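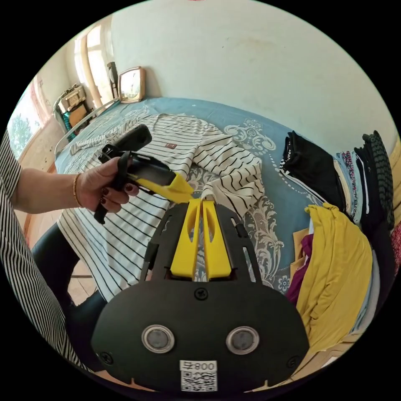 Features Desk, Home and Work Team

The laundry on Plokar Street in Millville opens at 6 in the morning, and by then Pui-shan Ko has been inside for an hour. She bought the shop 16 years ago from a couple named Tsai, and their name is still on the window.

Most of her trade used to be suits. Now it is shirts, school uniforms and bedding from two small hotels. A shirt costs $2 to wash and press. She has not raised that price since January of last year, though her gas bill went up by $310 over the winter.

"People will pay more for a coat," Ko said. "With shirts they go home and do it themselves."

Striped shirts take longer than plain ones. If the placket is pressed even slightly crooked, the lines show it. Ko starts with the collar, then the yoke, cuffs and sleeves, and leaves the front for last. New staff spend their first 15 shifts on pillowcases before they are given a shirt.

Shops like hers are getting harder to find in Millville. The one by the station closed in the spring, and its regulars now walk up the hill with their bags. Ko has taken on a second presser for the afternoons and is looking for a third.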